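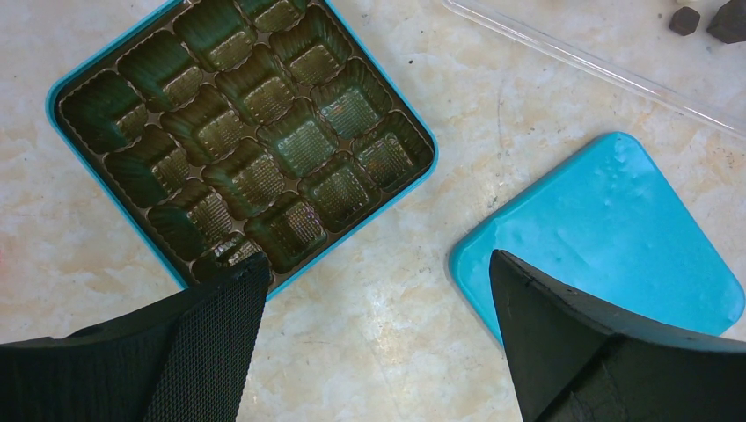 Figure 3. Open chocolate tin with moulded insert and lid, on a marble worktop.

4.2 Does the insert help?

Makers of boxed sweets often claim that a moulded insert makes filling quicker and neater. We doubt this has ever been tested with any care. The usual source is a trade leaflet from Priro, which reports a gain for its own trays over flat card and gives neither the number of packers nor the kind of sweet used. Deng and Sakeo repeat the claim without adding to it.

Our own trials give it weak support at best. Over 600 placements, sweets set down in a cavity stayed where they were put, as one would expect. The time taken per sweet was another matter. The fluted walls shown in Figure 3 leave little room for the fingers or for a tool, and 5 of our 9 packers were slower with the insert than without it. A dark, glossy tray also makes it harder to judge depth, although we did not measure this and would not press the point.

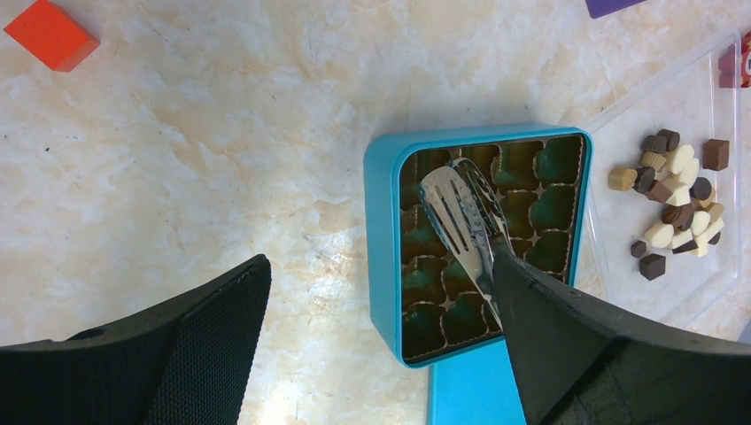
Figure 4. Slotted serving tongs lying across the insert.

Tongs raise a further problem. A wide, flat head suits a slice of cake far better than a sweet sitting in a cup, and we can find no reason, other than habit, why packing guides such as Flateo's recommend it. Four packers asked to go back to using gloved hands. Whether a narrower pair would have changed their minds is unknown, and the small size of the group should discourage anyone from reading much into it.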